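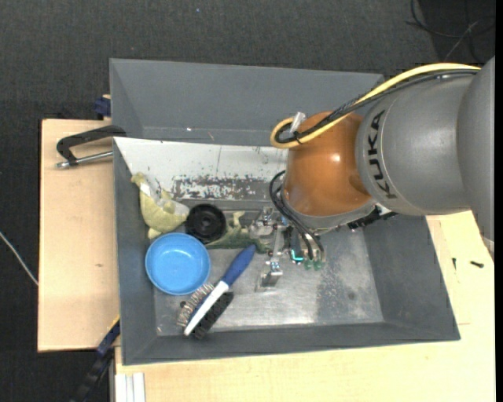
Grey bin and KUKA arm at the workspace.

Sternisby Peatland Restoration: Frequently Asked Questions

What area does the project cover?
The site is 446 hectares of drained blanket bog on the upper Sternisby catchment. Of this, 124 hectares have bare or eroding peat and are being treated first.

Why block the drains?
The drains were cut to improve grazing. They lower the water table, and the exposed peat then dries, breaks down and releases carbon. Blocking them holds water near the surface so that bog mosses can grow again.

How are the dams built?
Most are made of peat taken from beside the drain. Where the slope is steep or the drain has cut down to mineral soil, we use stone. Dams are spaced 12 metres apart on gentle ground and closer on slopes.

What water level are you aiming for?
A yearly mean within 10 cm of the surface. Readings come from dipwells along the Jaltis and Tidel transects. Levels drop in dry summers, and a single low reading is not treated as a failure.

Will this cause flooding downstream?
The modelling for the Pai Beck shows slightly lower peaks after short storms and no clear change after long wet spells. The gauge at Pai Bridge stays in place for the length of the project.

Can grazing continue?
Yes, at a reduced rate, outside the areas of bare peat. Stock are kept off newly planted ground for at least three growing seasons. Existing rights are not altered by the scheme.

When does work take place?
Machines are on the bog from October until the end of winter, outside the bird nesting season. Work stops when the ground is too soft to carry low-pressure tracks.

Are footpaths affected?
The Tidel path is diverted for 30 metres at the second gate. All other rights of way remain open. Keep dogs on leads near the pools, as the edges are soft.

How long before results are seen?
Water levels respond within months. Moss cover takes several years, and full recovery of the peat takes decades.

Who do I contact?
Write to Higinio Mendoza, site hydrologist, at the Sternisby office. Dipwell data can be supplied on request as a spreadsheet.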